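Stilier Two-Arm Service Robot: Equipment and Planning Page

Hilidura Equipment Services
Category: Mobile service robots and simulation packages
Product family: Stilier
Page revised 19 March 2024

Overview

The Stilier is a two-arm robot supplied by Hilidura to research departments, training centers and public institutions that intend to carry out handling work in furnished rooms. It is offered as a complete purchase, as a simulation package alone, or as a simulation package with an option to acquire the hardware at a later stage. This page sets out what each form of purchase includes, what the buyer is expected to provide, and which costs should appear in a budget request.

Institutions that have not previously operated a robot of this kind are advised to begin with the simulation package. It allows staff to test room layouts, reach and gripper choice before any commitment is made to floor space or electrical work.

Simulation package

The package contains the robot model, a library of furnished rooms and the Birix task editor. Rooms may be used as delivered or rearranged by the buyer. Both arms can be driven at once or separately, and views may be taken from the body or from the gripper itself.
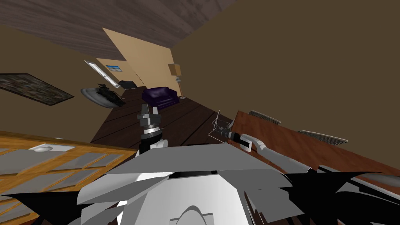 Stilier model in a furnished room, with the right arm extended over a table.

Each license covers one named department and may be installed on 2 workstations. Additional workstations are licensed individually. Student accounts are included at no charge where the buyer is a teaching institution, provided that the accounts are administered by the department holding the license.

The package is suitable for the following planning work:

Checking whether the arms can reach across existing furniture
Comparing table and cabinet positions
Preparing handling tasks for later trials on hardware
Training operators before delivery

It does not replace a site survey. Floor load, door widths, lighting and network coverage must be assessed in the building where the robot will be used. Hilidura does not accept simulation results as evidence that a site is ready for installation.

Choosing a gripper

The standard configuration has a two-finger gripper on each arm. Most departments find this sufficient for hand tools, small boxes and ordinary household items. Buyers who expect to handle soft goods or very thin objects should discuss alternative fingers with the sales office before the order is signed, as a change after delivery requires recalibration and is charged separately.

Objects with long handles deserve particular attention at the planning stage. The weight of such an object is often concentrated at one end, and the choice of where to grip it affects both the load on the wrist and the clearance needed around the arm.

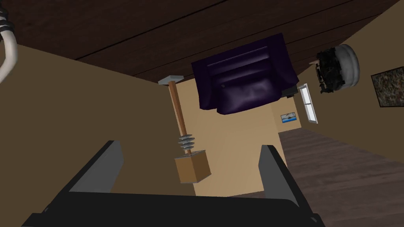
Departments should therefore prepare a list of the objects they intend to handle, with the weight and greatest length of each, and attach it to the request for quotation. Where an object can be gripped at more than one point, the preferred point should be stated. Requests received without an object list will be quoted for the standard gripper only.

Budget planning

The quotation is divided into one-time and yearly costs. One-time costs are the robot, the charging station, delivery, installation and the first operator course. Yearly costs are the software license, the service agreement and replacement finger pads. Institutions working to a fixed annual budget may ask for the service agreement to be invoiced in advance with the hardware.

The following items are not included and are frequently left out of first estimates:

Workstations for simulation and task preparation
Electrical work at the charging position
Insurance and building approvals
Staff time for the operator course
Storage for the transport case, which must be kept for the length of the warranty

Buyers of the simulation package who later order the hardware receive a credit of 100 percent of the first-year license fee. The credit applies to one robot per license and cannot be transferred to another institution.

Delivery and training

Hardware orders confirmed by the end of September are scheduled for the following calendar year. The simulation package is supplied by download upon receipt of a signed license form.

The operator course lasts 2 days and is held at the Cifuentes training center or, for an additional charge, on the buyer's premises. Participants should have used the simulation package before attending. A certificate is issued to each participant and is required for the release of the motion controls on the delivered robot.

Warranty and service

The hardware warranty runs for 2 years from the date of installation. It covers the arms, wrists, drive base and charging station. Finger pads and external cables are treated as wear parts. Repairs carried out by persons without a service certificate will end the warranty on the affected assembly.

Contacts

Quotations and license forms: Olga Esteban, Institutional Sales
Site surveys and installation: Uwe Voß, Technical Planning

Requests should state the name of the institution, the intended use, the preferred form of purchase and the budget year in which payment is to be made.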